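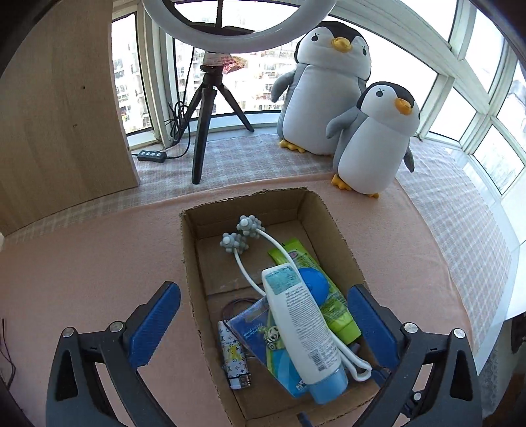
Furnival Small Items: Box and Windowsill

Summary

Furnival is a set of records on personal care items and small household goods stored together in open boxes. Each record lists what a box holds, where it stood, and any label text that could be read. Version 2, released Monday, October 21, 2019.

Contents

1634 item records
22 item types
24 storage locations (shelf, drawer, windowsill, bed, other)

Item types in the windowsill group

massager: handheld, white, two gray knobbed heads, long curved handle
tube: squeeze tubes, white or lime green
small_box: printed carton
carded_item: item on or in a printed card, contents not recorded
cord_loop: cord or hair tie, not separated
plush: penguin, two sizes, kept on the ledge outside the box
light: ring light on black tripod, also outside the box

Label text

Text is copied in the original script and never translated in the label field. Net contents go in net_raw exactly as printed, including any bonus amount. Do not add the two numbers together.
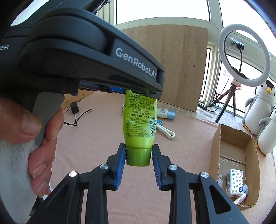
Lime-green tube, dark green cap down. net_raw: 净含量:60g+送8g

Section headings such as 使用方法 (directions) and 注意事项 (precautions) go in head_raw. Barcodes are marked present or absent; digits are not stored.

Known issues

Items partly hidden by others are typed as unknown_round or unknown_flat if no label shows. The July release used bottle for tubes; old files need the rename script.

Maintainers

Huệ Huỳnh (labels, Chinese text)
Declan Ellwood (schema, releases)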